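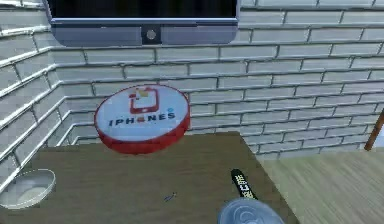

글쓴이: Ieuan Lewis | 2024-12-04 | 기말 프로젝트 보고서

시뮬레이션 탁자 위에서 학습 예제 모으기

이번 학기에 제가 맡은 일은 물체를 집어 옮기는 정책을 학습시키기 위해 가상 환경에서 예제를 모으는 것이었습니다. 처음에는 모델 구조를 고민하는 시간이 길 줄 알았는데, 막상 시작해 보니 학기의 대부분을 예제를 만들고, 다시 보고, 골라내는 데 썼습니다. 그래도 그 시간이 꽤 즐거웠다는 말부터 적어 두고 싶습니다.

환경의 이름은 Comach입니다. 흰 벽돌 벽 두 면이 모서리에서 만나는 방에 갈색 나무 탁자를 놓고, 그 위에 물체를 바꿔 가며 배치합니다. 보고서 첫머리의 장면에는 왼쪽에 얕고 투명한 유리 그릇이 있고, 흰 윗면에 IPHONES라고 적힌 빨간 테두리의 둥근 물체가 탁자 뒤쪽 가장자리 위에 살짝 떠 있는 것처럼 보입니다. 글자와 그림이 있는 물체를 넣은 것은 무늬가 복잡해도 모델이 윤곽을 잘 찾는지 알고 싶어서였습니다(개인적으로 제일 정이 든 물체이기도 합니다!).

수집은 11월에 했습니다. 목표는 2000개였고, 그중 1000개는 제가 직접 조종해서, 나머지는 Mastero라는 스크립트로 만들었습니다. 직접 조종한 예제는 움직임이 다양한 대신 손이 떨린 흔적이 남고, 스크립트 예제는 깔끔하지만 궤적이 서로 너무 닮아서 둘을 섞어 쓰기로 했습니다. 배치는 10개 예제마다 새로 섞었습니다.

검수에서는 123개를 뺐습니다. 물체끼리 겹친 채 시작한 경우가 가장 많았고, 목표 물체가 화면 밖으로 밀려난 경우가 그다음이었습니다. 투명한 물체는 특히 애를 먹였습니다. 유리 그릇은 테두리의 가는 빛 말고는 단서가 적어서, 저도 재생 화면을 여러 번 멈춰 가며 라벨을 확인해야 했습니다.

아쉬운 점도 있습니다. 조명이 내내 고른 편이라 그림자가 짙은 상황은 거의 담지 못했고, 벽과 바닥도 같은 재질만 썼습니다. 다음 학기에는 배경을 바꾼 묶음을 따로 만들고, 탁자 위에 나사만 한 작은 물체를 두는 배치도 늘려 볼 생각입니다. 라벨 파일의 형식과 제외한 예제의 번호는 부록에 정리해 두었습니다.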